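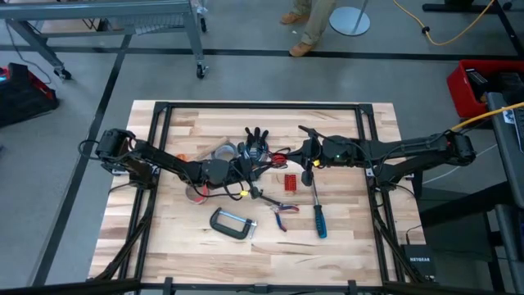

The two-arm table on the morning of the open day, with tools out for the sorting demo.

Open day report, Surarau project
To: Kalkidan Negussie, Nigatu Fund
From: Vitalii Prokopenko, Telidar

Hi Kalkidan,

You asked for a page or two on how the November open day went and where the project stands after it, so I'm writing while it's all still fresh (and while I can still find my notes).

First, the turnout. We had 80 visitors through the lab between 11 in the morning and closing, which is more than the room likes! We took them around in small groups, and that worked much better than the free-for-all we had last spring. A good number were from repair shops and small manufacturers, exactly the people your grant letter talked about, plus a bunch of students and a few parents with kids who got as close to the tape on the floor as I'd let them.

The main attraction was the two-arm table. I'd planned to show it with the foam shapes from the first phase, but in the end I went with real hand tools, and I'm so glad I did. People know what pliers are. They know what a screwdriver is and how annoying it is to pick up when it's lying flat on a bench. So we put out a C-clamp, pliers, a screwdriver, some rolls of tape and a wooden block, and let the arms work from that. The multi-fingered hand is on the left arm and the plain gripper is on the right, and a lot of the questions were about why we don't just use two of the same. My answer is that we want to compare them on the same jobs, and the comparison is half of what you're paying for.

How did it go? Pretty well, with one bad patch. The gripper handled the screwdriver nicely most of the time, coming down on it from above. Pliers were fine when they were closed and a headache when they were open. The clamp was the troublemaker. It's heavy on one end, it swings when you lift it, and the hand kept getting hold of the screw and then letting go. One man from a bicycle shop watched it drop the thing three times and then told me how he'd pick it up, by the back of the frame. We tried his way after lunch and it did better. I've put that in the task list with his permission.

The bad patch was just after two, when the left arm stopped dead halfway through a handover. It was a loose cable connector at the hand. Fixing it took most of a group's visit, so I talked about wiring for twenty minutes, and they were very nice about it. I do want to take this seriously, though. The cabling on that arm still hangs in loops, and every time the arm moves it tugs on something. I'd like to spend part of the equipment money on proper cable guides before we do anything else to the hand.

On the Vonska software: the logging ran all day and saved 1126 pick attempts, counting the ones from setup and the ones visitors asked for. I haven't been through them all, so please don't hold me to a success rate yet. What I can say is that the open day gave us messier data than a normal week in the lab, with people moving tools between tries and putting them down any old way, and we need that kind. I'll send you the breakdown by tool with the next report.

Money is where we said it would be. The only extra was printed handouts and coffee, and I took both out of the outreach line. We ran out of handouts by mid-afternoon. I'd print double next time.

A few things I'd change. The visitors at the back couldn't see the tabletop, so we need a screen on the wall showing it from overhead. The stop button should be explained to every group at the start (I forgot with one of them, and got asked). And I'd like a second person who can run the arms, so I get to eat something.

What comes next: cable guides on the left arm, then the clamp again with the new grasp, then two-handed passing with the pliers. Two of the repair shops offered to lend us worn tools from their benches, and I'd love to say yes. Could you check whether borrowed items need to go on the grant inventory? I couldn't find it in the terms.

You'd be very welcome to come and see a session yourself. Mornings are best, before the room warms up.

Best,
Vitalii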